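厨房小窍门，我试过之后还剩几条

水果保存篇，兼谈小苏打、白醋和别的万能神话

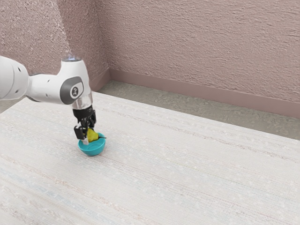
去年九月我开始在一个本子上记各种“妙招”，凡是亲戚转发的、邻居口授的、旧杂志上剪下来的，都抄进去，有空就挑一条来试。到现在抄了264条。能让我继续用的不多，剩下的要么没什么效果，要么效果有，可费的工夫比原来的办法还大。先把水果这一块写出来，因为问的人最多。

一、苹果和梨放一起，梨熟得快

这条是真的，不过没有传得那么神。苹果会放出乙烯，生梨和它一起装进纸袋，软得比较快。我拿同一批买的梨分开放，装袋的那几个早了一两天。有人说“一夜变软”，我一次也没遇到过。梨本身要是摘得太早，装几个苹果都没用，最后是皮皱了，里面还是木的。

判断梨熟没熟，别捏肚子，捏柄旁边那一小圈。西洋梨从里往外熟，等肚子摸着软了，芯子多半已经发褐。这一条是我外婆教的，没有哪个网站写得比她清楚。

二、香蕉柄包保鲜膜

我试了三回。三回里有两回看不出差别，剩下一回包了的那把稍微黄得久一点，但那把买来时就青一些，所以也不作数。为了多放半天去浪费保鲜膜，我不干。嫌香蕉熟得快，少买两根就行了。已经有黑点的，剥皮切段冻起来，打奶昔或者烤蛋糕都好用。记得先剥皮，连皮冻硬了以后剥起来很狼狈。

三、水果盆里垫厨房纸

有点用。纸吸掉一些水汽，底下那层不容易闷坏。但如果垫了纸就一个星期不去翻，照样烂，而且烂在纸上更难收拾。我的做法是隔天把盆里的东西倒个个儿，软的拿出来先吃。盆子不要太深，浅的小碗分开装，比一个大果篮堆得满满的要好。压在最底下的那个梨，总是最先出事。

四、草莓泡醋水

说法是一份白醋兑三份水，泡几分钟，冲干净，晾干再进冰箱，可以多放好些天。我承认这条比我预想的好，霉确实长得慢。问题出在“晾干”这两个字。草莓的表面全是小坑，要真的晾干，得铺开来等很久，中间还要翻。没晾透就装盒，坏得比不洗的还快。我现在的办法是买回来不洗，把有伤的挑掉，盒底垫纸，吃之前再洗。省事，也够用。买得特别多的时候才动用醋水。

五、牛油果留着核就不发黑

核底下那一小块不发黑，是因为空气碰不到。别的地方该黑还是黑。你放一个灯泡在那里，效果也一样。挤点柠檬汁，把保鲜膜贴着果肉按紧，能拖到第二天。黑掉的那一薄层刮掉，下面的照吃。

六、小苏打洗水果

网上说要泡一刻钟，还有人说要用专门的“食品级离子苏打”，一小罐的价钱够我买一大袋普通的。我的看法是，流水加手搓，已经解决了大部分问题。苹果、梨这类皮光滑的，想用小苏打搓一搓也行，冲干净就好。葡萄可以剪成一粒一粒带一点蒂，放一勺面粉在水里晃一晃，灰尘会跟着面粉走。面粉这一招我原来不信，试完倒是留下来了。不过洗完之后要马上冲水池，面粉水干在池边很难擦。

至于水果表面的蜡，很多人拿刀刮下一点白屑就吓得不轻。苹果自己也会长一层果蜡。实在介意就削皮，别去用开水烫，烫过的苹果放不住。

七、果蔬保鲜盒与保鲜片

这一节我要多说几句，因为花了冤枉钱。

我买过一套Drilmont的保鲜盒，带一个可以拨的小气孔，说明书上写叶菜拨哪一格，水果拨哪一格。拨来拨去，我看不出叶菜在两格之间有什么不一样。盒子本身倒是结实，现在拿来装面粉和红豆，气孔用胶带封死了。

后来又有人推荐Sirnudora的吸附片，放在冰箱果蔬抽屉里，说是能吸乙烯。一片放了一个月，我把抽屉隔成两边对比，苹果没有区别，黄瓜也没有区别，西兰花有放片的那边稍微绿一点，也可能是那一颗本来就新鲜。我不敢说它完全没用，只能说我这个抽屉里看不出来。包装上那个“延长保鲜100%”，没有写是和什么比，也没有写放在什么温度下。看到这种写法，我一般就把钱包收回去了。

真正起作用的是冰箱温度。很多人家里的冰箱门上显示一个数，抽屉里又是另一个数。花小钱买一支冰箱温度计，放进果蔬抽屉，过一夜再看。我家抽屉测出来是11度，难怪什么都放不久。把堵在出风口前面的两大瓶酱菜挪开，温度就降下来了。这比任何一种保鲜片都见效。

八、冰箱除味

茶叶渣、咖啡渣、橘子皮、小苏打、木炭，本子里光是除味就抄了一整页。试下来：

橘子皮只是盖味道，几天之后自己先霉了。
茶叶渣要彻底干透，湿的放进去就是给冰箱添一样会发霉的东西。
小苏打敞口放着，有一点用，很慢。别指望一小碟能管住整个冰箱。
木炭我没觉得比小苏打强。

最有效的还是把东西拿出来，层板拆下来用温水洗。玻璃层板刚从冰箱里取出来，先放一会儿再碰热水，冷热差太大有可能裂。门封条的褶子里用旧牙刷蘸洗洁精刷，那里面藏的东西你不会想细看。后面的排水孔也要通一下，有的冰箱臭味就是从那儿来的。

九、白醋加小苏打

这一对是妙招界的常客，通下水道、洗锅、擦灶台，样样有它们。倒在一起冒泡很热闹，看着像在干活。可是一酸一碱碰了面就互相抵消，剩下的大半是水。要去水垢，单独用醋。要去油，单独用小苏打，或者干脆用洗洁精。下水道堵了，先把弯管拆开看看，底下放个盆。拆一次就知道堵的是什么，以后也会记得装滤网。

还有一件不是玩笑：醋和含氯的漂白水千万不要混用，会放出有毒的气体。有的帖子教人把几种清洁剂“强强联合”，看到就划过去。

十、切过的苹果不变色

盐水、柠檬水、蜂蜜水，三样都行，差别在味道。盐水只要很淡，泡几分钟后冲一下，不然孩子一口就吐出来。蜂蜜水味道最好，也最贵。用皮筋把切好的苹果箍回原样，听着可笑，带饭盒倒是很实用，切面贴紧了就不怎么变色。皮筋先洗。

十一、木砧板用盐和柠檬擦

擦完闻着清爽，对付葱蒜味有点效果，对付刀痕里的脏东西就别太信了。热水、洗洁精、刷子，洗完竖着晾，两面都要通风。平放在台面上的砧板，朝下的那面总是潮的。生肉和水果分两块板，这条不用试。

矿物油可以上，薄薄一层，隔夜擦掉多余的。厨房里的食用油不要拿来代替，时间一长会哈喇。Lui是我楼下的邻居，用花生油养了半年砧板，后来那块板切什么都带着一股旧油味，只好拿去垫花盆。

十二、读者来信

上一篇讲锅具的文章之后，收到一些信。Gráinne Hennessy来信问，她把梨放在冰箱里三个星期还是硬的，是不是坏了。多半没有坏，低温让它停住了。拿出来放在室温下，碰不到太阳的地方，每天捏一捏柄边。冻伤过的梨，芯子会变成水渍一样的颜色，那种就救不回来了。

另一位住在Girkton的读者说，用报纸一个个包起来，梨可以从秋天放到过年。我没有地窖，试不了。报纸隔开之后，一个烂了不容易带坏旁边的，道理说得通。不过我担心油墨，换成白纸或者揉软的牛皮纸也一样。他说他每周都要打开来查一遍，我猜功劳有一大半在这里。

还有人转来一个帖子，说把水果放在金属碗里能“导走热量，保鲜翻倍”，底下有3,429个赞。我用不锈钢碗、瓷碗和竹篮各放了一批梨，搁在同一张桌子上。竹篮那批通风好些，皮干爽一点，另外两批分不出来。碗就挑你喜欢的，别为了这个去买新的。

下一篇打算试洗衣的那些条目，包括牛仔裤放冷冻室和洗衣机里扔网球。冷冻那一条我已经先试了，裤子拿出来很冷，味道一点没少。

2021年8月26日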